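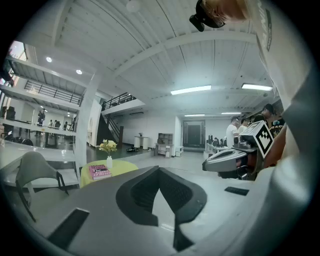
Musa Briggs wrote back to our last update with one line, and I have kept it in mind all spring: tell me whether people are borrowing the seeds or just admiring the drawers. Fair enough! They are borrowing them, and this report is mostly about how that has gone.

Clollwood Seed Library
Progress report to the Lawal Fund
07/05/2021
Prepared by Halima Ekpo

Where we are

When the grant came through we had a cupboard at the back of the Clollwood branch and a paper sign-out sheet that kept going missing. We now have a proper catalog, a lending desk that opens with the branch, and 684 packets that have gone home with members this season. Our target in the application was 700 for the full year, so we are 16 short with a good part of the year still to run. I did not expect to be writing that sentence so early.

Beans and tomatoes went first, as everyone predicted. What surprised me was the run on winter squash. We had packed it as an afterthought, mostly from one gardener's saved seed, and it was gone before the end of March. Several people asked for it by name after seeing it in a neighbor's yard, so we are growing out a larger patch this summer to restock.

Germination testing

We promised to test every lot before lending it, and we have kept to that with two exceptions (a small batch of parsnip and some donated leeks, both handed over late and both held back from the drawers until we can get to them). The method is the old one with damp paper towels in a warm room, ten seeds to a towel. Carrots were poor. Two of the older carrot lots came up so thin that we composted them and bought fresh. Lettuce was much better than its age suggested, and the peas were wonderful. 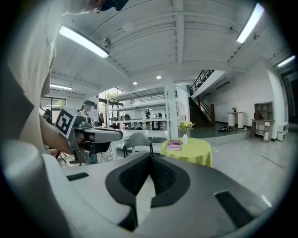 The fresh carrot seed was tested the same way and went into the drawers the following week. We also changed the packet label to show the test result next to the year saved, and members seem to like knowing what they are getting. One woman took three packets of a weak old spinach because the label told her to sow it thick, and she was happy to give it a try.

Money

Spending to date is $873 against this part of the grant. The largest share went on envelopes, labels and the drawer unit, followed by the replacement seed and the printing of the growing guide. Nothing has gone over its line. The drawer unit came in under the quote, and with your agreement I would like to move what is left into a second printing of the guide, as the first is nearly gone. The receipts are in the folder with this report.

Classes

The two seed-saving classes were full. The first covered beans, peas and lettuce, the easy ones, and the second took on squash and hand pollination, with a lot of masking tape and a lot of questions. I could have talked about squash flowers for another hour! The most common request afterward was for a class on biennials, which would need to run across two seasons. I would love to do it and am working out how.

What has been harder

Returns. We ask members to bring back a little saved seed at the end of the season if they can, and it is too soon to know how many will. Last year's returns on the old paper system were patchy, and some came back unlabeled or still damp. The new guide has a full page on drying, and I have moved the return envelopes to the front of the desk where people will see them on the way out.

The Zonska Street beds are also behind. The soil delivery came late and the first sowing of beets had to be done over. The second sowing is up and looks strong.

Next

We will restock the squash, test the parsnip and leeks, and finish the Zonska Street planting. The Tustumeo branch has asked whether it could set up a small set of drawers of its own from our catalog, and I have said yes in principle, starting with beans and lettuce. I will send you a plan and a costing for that before any of the grant is committed to it.

Halima Ekpo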